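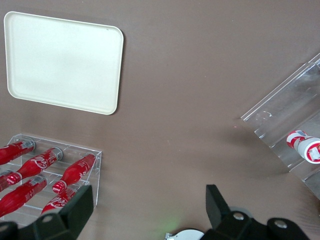

A clear rack, a clear shelf and a cream tray on one of our layout tables.

About Kuvunau

Kuvunau plans and supplies countertop displays for small stores, snack bars and school canteens. We sell clear acrylic racks, tilted shelves and plastic trays, and we work out how they should sit together on the counter you already have.

The company was started by Noura Bataineh and Joelle Geagea. Noura had managed a corner store and was tired of drinks rolling off the counter. Joelle cut acrylic for a sign shop. Their first rack was made for that store, and the owner asked for two more. We now have 8 people and 1,164 customers on the books, most of them single-location shops.

How we work

Send us the width and depth of your counter and a list of what you want on it. We mark out the same space on a table in our workroom and try the pieces with real products. Bottles go in on their sides or standing, depending on the height you have. Red Coca-Cola bottles in a divided rack are a common request. Small single items usually do better on a tilted shelf, where the label faces the customer. Trays are for change, samples or anything that comes loose.

When the layout is settled we send you a drawing with measurements. You can change it up to three times at no charge.

What we make

The Birovora line is our divided racks, in clear acrylic only. The Tikano line is tilted shelves, sold singly or in pairs. Trays come in cream and gray. We keep nearly 3,000 pieces in stock, and stock items leave within two working days. Custom sizes take longer, and we will give you a date before you pay.

Cleaning and repairs

Use a soft cloth and mild soap. Do not use glass cleaner with ammonia on the acrylic. Cracked dividers can be replaced without buying a new rack.

Visiting

The workroom is on the ground floor of the Sayegh Building, by appointment. We are closed for inventory the first week of February.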